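Questions people ask before sending us a box

Olstead Reclaim buys and resells secondhand board games, jigsaw puzzles and the loose pieces that fall out of both. Most of what follows came in by email, several times over, in varying tones of voice.

What do you buy?

Board games, card games and jigsaws of 500 pieces or more, in any condition short of moldy. We also buy incomplete games, at a lower price, and break them up for parts. If you own half of something, there is a fair chance we own the other half.

What don't you buy?

Trivia games from before 1995, unless sealed. We have enough to insulate a house. Nothing with live batteries in it, nothing that has been stored next to a cat's litter box, and no homemade games. Your uncle's rail game may well be a masterpiece, but it should stay with the family.

How do I get a quote?

Fill in the form with titles and an honest word about condition. You'll hear back within 2 working days. "Good for its age" is what people say about knees, and it doesn't help us price a box of cardboard. Tell us about split corners, writing on score pads, and whether the instructions are there.

Can you just give me a rough figure over the phone?

No. We tried it for one May and spent most of June apologizing.

How should I pack it?

Rubber bands are the enemy. They dry out, snap, and leave a brown line across the deck on their way to the grave. Bag the small pieces, put the bags inside the game box, and tie the box with string or wrap it in paper. No tape on printed surfaces, please. Tape takes the picture with it when it leaves.

Put the heavy games at the bottom and fill the gaps with newspaper. If the carton rattles when you shake it, keep going.

Do I have to count the pieces of my jigsaw?

You don't. We count them by weight first and then by assembly if the puzzle is worth it. A seller who tells us that all 3000 pieces are present has usually counted up to the first interruption. We will take your word for the purposes of a quote and check it afterward, and the price moves if the puzzle turns out to have a hole in the sky. It is always the sky.

What happens if you find fewer pieces than I listed?

We write to you with a revised offer. You can accept it, or have the lot sent back at our expense the first time and yours after that. We don't haggle over anything worth less than a sandwich.

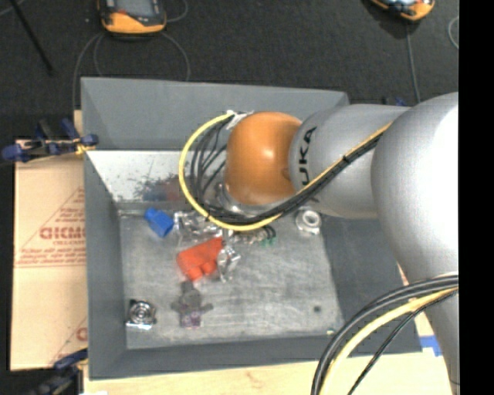
Revised offers stay open for 11 days. After that we treat silence as a yes, pay the revised amount, and put the game on the shelf. The form says so in bold type, and people are still surprised, so we mention it again.

Do you sell single replacement pieces?

Yes, and it is the part of the business we like best. We have spares for almost 600 titles, listed by game, then by color. Pawns, dice, houses, tiny plastic sheep, the lot. If you need one blue peg, order one blue peg. Postage will cost more than the peg, and there is nothing we can do about that except sympathize.

Can you replace one missing jigsaw piece?

Very rarely. Two copies of the same puzzle were often cut with different dies, so a piece from one may sit in the other like a borrowed tooth. Send us the title, the maker and a clear photo of the gap with all its neighbors in place. If we have a broken-up copy with the same cut, we'll look. If we don't, you could consider framing it with a plant in front.

I have a Brikum set. Is it valuable?

Possibly. The early sets with the cloth bag do well and the later ones with the molded tray don't. Check the underside of the lid: if the word Brikum is printed there in red, send us a photo before you send us the game. If the lid has been eaten, chewed or colored in, send the photo anyway. We enjoy those.

What about Rieger puzzles?

We'll take any of them. The landscapes sell slowly and the kitchen interiors sell the day they're listed, for reasons we have given up trying to understand. Rieger boxes are flimsy, so a crushed corner won't count against you. A missing lid will, as it is the only guide to what you're building.

Do you ship abroad?

To Canada, yes. Elsewhere, ask first. Games that weigh as much as a paving stone cost what a paving stone costs to mail, and we'd like you to see that number before you fall in love.

Can I drop things off in person?

At the Hodent Street counter, by appointment. Please don't leave cartons on the step – it rains here, and cardboard remembers. There is parking for one car, or two if the drivers get along.

Can I return a game I bought from you?

Within 30 days, if it isn't as described. "My family didn't enjoy it" falls outside the policy. So does "I lost." If a piece we said was there isn't there, tell us which one and we'll try to send it before we start talking about refunds.

Do you accept donations?

Gratefully, though we would rather pay you. Donated games tend to arrive in the condition of donated games.

Why was my question not answered here?

It may be too new. This page was last gone over on 22 August 2026. Write to us through the form and put the name of the game in the subject line – "Question" is taken.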